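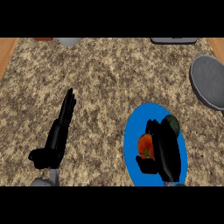
Search this site Go

Studio diary: the Bramow house, curtains and stairs

7/30/23

6 min read

Up early and at the Bramow house before the painters. The owners are away until the end of the month, so I have the key and the alarm code and can come and go. I opened all the windows on the first floor. The smell of the primer is nearly gone from the front room but the upstairs hall is still strong.

The job today was curtains, or it was meant to be. The linen from Pukico came in last week and Buppha Sukprasert had the first pair made up at the workroom. The finished drop on the order is 104 inches. I hung one panel on the left side of the bay and it sat on the floor with a good bit to spare. Hung the other one on the right side and it cleared the boards completely. Same panels, same rings. I swapped them over to be sure and got the same thing in reverse.

So the floor is out. I put the long level down across the bay and the bubble went straight to one end. We measured the drop in three places in the spring, but I think we took all three on the left half, from the stepladder, with the sofa still in the way on the right. My handwriting is on the sheet, so that one is mine.

Called Buppha. She didn't sound surprised. She says in old houses she leaves the hems basted until the panels have hung for a few days, and she had done that with these, which saves us. She will come out and pin them in place, each panel to its own bit of floor. The tops will stay level and the hems will follow the boards. I asked if that would look crooked and she said it looks less crooked than the other way. I'm going to take her word for it. The linen will drop a little too. She wanted to know if the windows were open, and I said yes, and she said to keep them shut once the panels are up so the damp doesn't get into the cloth. Shut the bay window.

Then the stairs. Horațiu Pîrvu came by mid-morning to look at the runner. He had brought the two samples, the plain wool flatweave and the one with the narrow stripe down each side. I had more or less settled on the stripe. With both of them laid on the actual stairs I changed my mind, then changed it back. The trouble is the turn at the half landing. A plain runner can be folded and cut around the winders and you hardly see the join. With a stripe, every cut shows. Horațiu can miter it so the stripe carries on around, but it takes him longer and uses more carpet. He worked it out on the back of the sample tag and it comes to $267 more than the plain one.

I sat on the bottom step for a while and looked up at it. The hall is narrow and has no window of its own, just what comes through from the landing. With the plain one the stairs went a bit flat. The stripe gives you an edge to look at. I wrote to the owners with two photos and the price and said I would go with the stripe. No answer yet. They are several hours ahead, so it may be tomorrow.

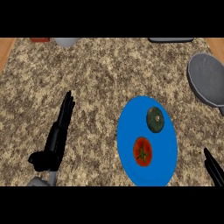
Hendricks Interiors – Residential Team

Lunch in the car, then back in for the wallpaper. This is for the little room at the back, which was a sewing room once and will be a reading room now. We are using the Zotberg paper with the ferns on it, the green one. Afonso Loureiro is hanging it. He had already lined the walls and let them dry, and today he wanted me there to decide where the pattern should start.

I had assumed the middle of the chimney wall. Afonso held a length up there and then held it up again with the join in the middle, and the second way was better. With the big fern dead center you only see one fern. With the join in the center there is one on each side, and the mirror will go between them. He marked the wall in pencil and I put my initials by it, which he likes people to do before he cuts anything.

There are 15 rolls, all from the same batch. I checked the numbers on the labels again, though I did it when they came in. On the Carrilho job last year one roll was from a different batch and we didn't see it until the sun came around in the afternoon. Aurora Carrilho was nice about it, but we had to strip a whole wall. Since then I check twice and write it down. All 15 match.

The corner behind the door is a problem. It leans, and the paper will run off by the time it gets to the door frame. Afonso wants to finish the pattern there, in the one place you can't see when the door is open. Fine with me.

Paint for the woodwork in that room is still open. I brushed out two greens on card and pinned them next to a strip of the paper. The darker one is closer to the leaf, but next to the white ceiling it looks almost black. The gray green is duller on the card and better on the wall. I left them both up and will look again in the morning, when the light is on that side. I should have made the cards bigger.

Conceição Rocha called from the office at the end of the afternoon about the lamps. The pair of wall lamps for the front room is out of stock and the new date is October. She can get the same lamp in bronze now. I said no to bronze. The curtain poles are brass and so are the door handles, and I don't want a third metal in there. She is going to ask if the shop will sell the display pair. If they won't, we wait, and I will have the electrician cap the wires and put blank plates over the holes. The owners have two floor lamps in storage that can fill in until then.

She also reminded me that the invoice for the lining fabric hasn't been signed off. There is a $100 charge for cutting on it that wasn't on the quote. I will ask Pukico before I sign it.

Things for tomorrow:

Buppha at the bay, pins and the long steps
Look at the two greens before ten
Owners on the runner – call if no email
Ask Pukico about the cutting charge
Take the old curtain hooks out of the back bedroom

Left the house at six. The panels were still up in the bay with the hems dragging on one side, and I tucked the long one up onto a chair so it wouldn't pick up dust. Locked the back door, set the alarm, then had to go back in for the sample tag with Horațiu's sums on it.

We use cookies to remember your settings and to see which pages are read. Accept Manage choices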